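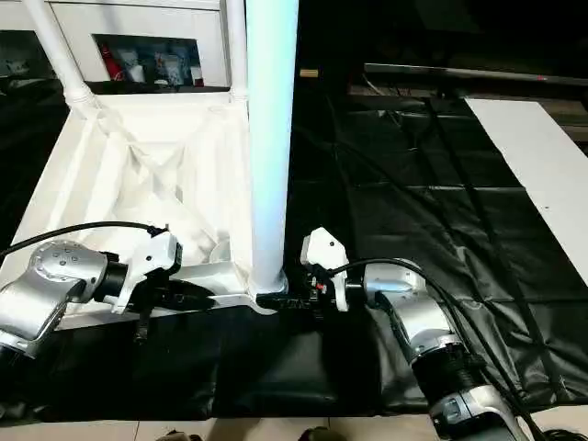 PVC frame with fabric sling, joints working loose

Posted by rtilahun_g, 25 Jun 2022

Building a small frame from white PVC pipe with a fabric sling hung between two uprights. Dry fit only, no cement, because I want to take it down for storage. With 15 lb in the sling the uprights lean inward and the elbows start to rotate. Fabric is a cotton blend from Viltstead. What are people using to lock dry joints?

selvaraj_d wrote:
One self-tapping screw per socket, through the fitting and into the pipe. Drill a pilot hole first. Keep the screw short or it will snag the fabric.

basine_ko wrote:
Screws are fine for a frame you take down twice a year. More often than that and the holes wallow out. I would use a snap button in each upright and cement everything in the base. The base never needs to come apart.
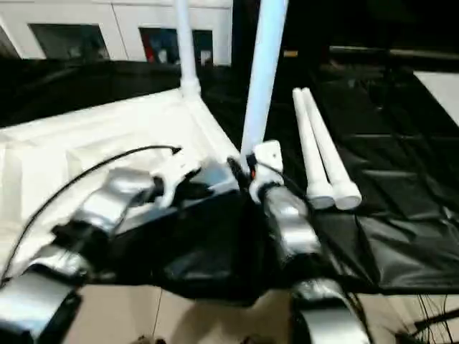
Also check that the pipe is fully seated before you measure anything. A pipe that stops short of the shoulder gives you a leaning upright no matter what you do at the top. Mark the socket depth on the pipe with a pencil and push until the mark disappears.

selvaraj_d wrote:
Disagree on the cement. If he gets one angle wrong the whole base is scrap. I have had screws in a Bouazza garment rack for over 200 cycles with no play.

royaalip wrote:
Neither of you has mentioned the sling. A tight sling pulls the uprights together. Add slack, or put a rigid crosspiece at the top.

rtilahun_g wrote:
Seated two of the pipes another 13 mm, which explains some of the lean. Will try screws first and leave the base uncemented for now. Cutting a longer sling tonight.

basine_ko wrote:
Your call. Check the holes in February.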